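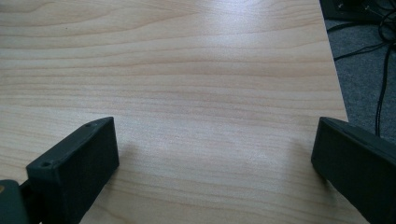
Club Kit > Grippers & Hand Tools

Trondby hand-held gripper, club edition

I've been running the after-school robotics club at Hesenell for a good while now, and this is the bit of kit I get asked for most, so it finally has its own page. It's a two-finger gripper that you hold in your hand. You squeeze the handle, the fingers close, and the camera on top records what the fingers are up to. We use it for teaching our arm to pick things up, and the kids use it for arguing over whose turn it is.

The fingers are matte black blocks, and you can swap them without sending the whole thing back to me. Do the screws up finger-tight first, then a quarter turn more with the small key. Please don't go mad with it! I've drilled out enough stripped threads this year to last me – mostly my own, I'll admit.

We started with a kit from Karunaratne and changed nearly everything except the handle. Younger members found the spring too stiff, so the club edition has a softer one, and the fingers have a bit of texture on the inside faces (smooth ones kept dropping the marker pens). If you've got older students with big hands, ask for the stiff spring and I'll put it in before it goes out.

What you get
Gripper body with handle
One pair of fingers, fitted
Camera mount (camera sold separately)
Small key and 11 spare screws
Printed lesson sheets for a first term

A word on getting started. Clear a decent stretch of table and have everyone practise closing the fingers on nothing at all for five minutes. It sounds daft, but they soon get a feel for how far the tips are from the wood. After that, try sponges, then pens, then something awkward like a teaspoon. Our lot recorded 572 goes before the February competition and had reached 1,172 by the time we packed up for summer – I still think the sponge ones were the most useful.

Struan Crichton, who looks after the Fletitz league, lets teams use this gripper for the practice rounds and the open class. Check the rules for the junior class before you order, as they were being rewritten when I last asked him.

Made in small batches. If it's out of stock, drop me a line and I'll add you to the list for the next lot.

Page updated November 7, 2020

Related items
Trondby spare fingers, pair
Soft spring and stiff spring set
Fletitz practice object box
Lesson sheets, second term

Contact | Delivery and returns | © Hesenell Robotics Club | Back to top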